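# Gravell ribbed cloths, the blue ones, after seven months

Quick one, kettle's on and I've got to be out the door by ten.
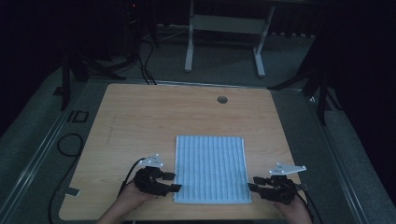

Bought a pack of these in December, used them pretty much daily, so this is a proper long-term go at it. Short version: good cloth, dodgy label, buy the blue and skip the cream.

**Drying dishes**

Fine. Better than fine on glasses. The ribs do something, no idea what, but my wine glasses come up with less fluff than they did with the old waffle ones from Jestex. Plates, no complaints. Big pots you'll want a second cloth, it gets saturated and then just pushes water around the bottom. Bernice Agbenyega reckons hers takes a whole roasting dish but she leaves everything in the rack for an hour first so I don't count that.

First three washes they were useless. Water beaded right off. Whatever finish they put on at the factory needs stripping. Hot wash, no softener, do it twice. I nearly sent them back. Should be printed on the pack in big letters and it isn't.

**Benchtops**

My main use now to be fair. Folded in four, damp, good for crumbs and the sticky ring under the honey jar. Leaves streaks on stainless. On timber it's great, doesn't snag. I did our oak table with one after oiling and got no lint, which after the Jestex episode (picked fluff out of wet oil with tweezers, never again) was a relief.

Not for turmeric. You'll know why after you try it once. Beetroot came out, coffee came out, turmeric is there for life.

**Washing and shrinkage**

They say no shrinkage. They shrink. Mine lost a bit over the length and nearly nothing across, so the ribs sit closer together than when new. Still folds square, mostly. The white border has held up better than I expected, no fraying, but one corner has started to curl and won't stay down unless I iron it and I am not ironing a tea towel.

Colour: light blue, has faded a little, evenly. The cream ones went grey. Lovely Espiritu got the charcoal and says they bled on to a set of pillowcases so wash those on there own.

Line dry if you can. Dryer makes them stiff for some reason, opposite of every other towel I own.

**Folding, if you care**

Fold along the ribs first, then across. Other way round it springs open in the drawer. Lay it flat on the table with the ribs running away from you, smooth it with your palms, bring the sides in, then roll or halve it. I can get the lot into one shallow drawer that way. Szymon at work rolls his and stands them up in a bread tin, looks very smart, takes up twice the room.

**Price**

Twenty-one dollars for a pack of four. Not cheap for a tea towel. The Xue ones are less than half that and dry nearly as well, but the hem went on mine inside two months and the hanging loop pulled out in the first week. The Gravells don't have a loop at all, which is my biggest gripe. How hard is a loop. I've sewn one on to each, took an evening, crooked as anything.

**Would I buy again**

Yep, have done. Second pack turned up last week and the blue is a touch greener than the first lot, so if you're fussy about matching get everything in one order. Postage was slow too, and the box was big enough for a pair of boots.

Good: glasses, timber, benchtops, border stitching
Not so good: breaking in, no loop, turmeric, that "no shrinkage" claim
Skip: cream

4 out of 5. Would of been higher with the loop.

Edit 11 Jul 2021: someone asked about the curling corner. Still curling. Ironed it once, lasted one wash. Also asked if they work as a bread cloth, haven't tried, the ribs would probably hold the flour alright but I wouldn't want to be picking dough out of them.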